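4.2 Whose time was saved

The vendor's claim at Prekanstead was that the arm would free kitchenette staff from "low-value handling", by which it meant opening drawers, fetching cutlery and closing them again. We treat the claim with some caution. Of the 540 handling tasks logged in November, 77 were finished by a person, and the log gives no minutes for that work. The hours reported to management as saved therefore include hours that somebody worked.

Staff described the change in plainer terms. Danang Yeoh, a kitchen hand at the Gukelton site, told us his job had become "standing near it". His roster was cut by 35 hours over the same month, on the strength of trials run in simulation before the arm was installed. Figure 3 shows a simulated drawer task, with the gripper in front of the upper drawer of a wooden cabinet and a microwave on top.

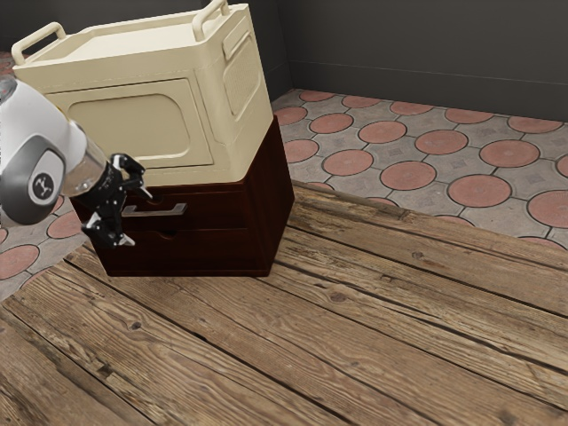 Figure 3. Simulated drawer task, gripper near the bar handle.

Nor did the rostering model, Maurya, allow for interruptions. At Kirkia, workers recorded 179 of them, mostly requests to move aside or to clear a bench, and none counted as labour under the site agreement. Whether a longer trial would favour the vendor's view we can't say. The supervisors we interviewed expected it would, though they had not been asked to change their own hours.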